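Henmont Forums > Local Politics > Elections and Campaigns

Thread: Freepost leaflet rules for the Cevari ward by-election

mchala
Posts: 1,000
Can someone who has done this recently confirm how the candidate booklet works in a ward by-election? The council page says each candidate may submit one side of A5, printed and posted at the council's expense. It says nothing on whether the text can differ between polling districts. We have two districts in Cevari ward with quite different concerns (parking at the north end, the bus route at the south end) and the candidate would like a separate version for each.

Print deadline is in July so there is some time, but not a lot.

Mebrat Chala

gderese
One booklet, one version. It goes to every registered elector in the ward and all the candidates are in it. The order is drawn by lot after nominations close. You can't split it.

If you want separate versions you pay for your own leaflets, and those count towards the spending limit. The booklet doesn't count, apart from any design work you paid for.

Tufa_Lane
gderese wrote:
> You can't split it.

Agreed on that. I don't agree on the design work. When I was agent for the Tufa ward seat I was told that design done for the booklet alone was exempt, and that it only became a declarable expense if the same artwork was used on a paid leaflet. I have the email somewhere.

gderese
The guidance was reissued after the Tufa contest. The present wording is "any cost incurred by or on behalf of the candidate in preparing the address". Artwork is a cost incurred in preparing the address. I would declare it. Over-declaring carries no penalty, and under-declaring can.

Tufa_Lane
Over-declaring does carry a cost if you are near the limit. A campaign that puts £60 of layout work down when it needn't has £60 less to spend on delivery. In a small ward that is a fair number of streets.

Someone should ask the elections office in writing, and the reply should go in the agent's file.

mchala
Will do. Second question while I'm here. Our candidate has a short video advert, 2 minutes, going out on social media only. Does the imprint have to be on screen throughout, or will the end card do?

J_Silina
It has to be part of the material where reasonably practicable. An end card is part of the material. What matters is that it can be read and that it stays in when someone shares the file. If it is only in the text of the post, it is lost the moment somebody downloads the video and puts it up again.

Full name and postal address of the promoter, plus the same for whoever it is promoted on behalf of. A PO box is acceptable. A website address on its own is not.

Jaanus

mamta_k
I'd put it on for the whole length, small, bottom left. Most people stop watching well before two minutes, so they will never see the end card. It may meet the rule but it doesn't tell the viewer who paid.

J_Silina
That is a separate matter from what is required. The question was whether the end card will do, and it will.

Continuous text also gets covered by the playback controls on a phone, so bottom left is a poor place for it.

mamta_k
Top left, then. My point stands. We had three complaints in the last full election about adverts where people couldn't tell which party was behind them, and in each case the imprint was there, on the last card, for two seconds. All three were dismissed. It still took up most of a week of the agent's time.

gderese
I'm with Mamta on this one. Put it on throughout and on the end card. It costs nothing.

A_Gebru
Going back to the booklet, please check the file specification before anyone lays out a page. The council's printer is now Zuvgate, who took over from the previous firm this year. They want a PDF with fonts embedded, 3 mm bleed, images at print resolution, and no transparency. They will send back anything that doesn't meet this and they do not extend the deadline for corrections. At the last by-election one candidate went out with a name and a blank page.

The word limit has also changed. It used to be whatever you could fit. There is now a minimum type size of 9 point, which in practice gives you 300 words with a photograph.

Abrehet Gebru

Tufa_Lane
Does the minimum size apply to the imprint line as well?

A_Gebru
No. The imprint only has to be legible. Zuvgate set it themselves at the foot of the page from the nomination details, so leave 8 mm clear at the bottom. If you add your own you end up with two.

mchala
Very useful, thank you. On the photograph – colour or mono? The notes I have just say "a recent likeness of the candidate".

A_Gebru
Colour, head and shoulders, nobody else in it, no party emblem on clothing. The emblem goes in the box provided, and it must be the one on the nomination paper.

mamta_k
For the paid leaflet you are free to use what you like. Ours had a picture at half width and it printed well on uncoated paper. Pale subject, dark area behind it, so it kept its contrast. I'd avoid anything in the middle tones on that stock.

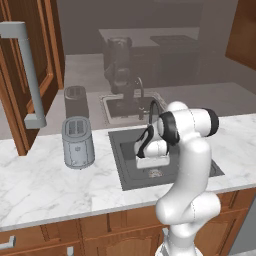

Robot arm over a kitchen sink, computer-rendered.

gderese
How many did you run?

mamta_k
1,000, folded once, plus a reprint of the same number when the second round of delivery was agreed. In hindsight one run would have been cheaper. The set-up charge is per job.

Tufa_Lane
Note for mchala: if you reprint, both invoices go in the return, and the date that matters is when the leaflets are used, not when they are paid for. Anything delivered before the regulated period begins is outside it, though I would keep the paperwork anyway.

gderese
Mostly right. Unused stock is the awkward part. If you print 1,000 and deliver 600, I would still declare the lot. I know some agents apportion it. I have never thought the argument for that was strong.

Tufa_Lane
I am one of those agents, and the return was accepted.

gderese
Accepted means received. It doesn't mean anyone checked it.

mchala
I'll add that to the list for the elections office. So far I have: design cost for the booklet, and apportioning of undelivered leaflets. The video will carry the imprint from start to finish, top left, and again on the end card.

A_Gebru
Ask them for the Zuvgate specification sheet at the same time. The copy on the council site is the old one and still gives the previous printer's address for proofs.

mchala
Sent this afternoon. I'll post the reply when it comes.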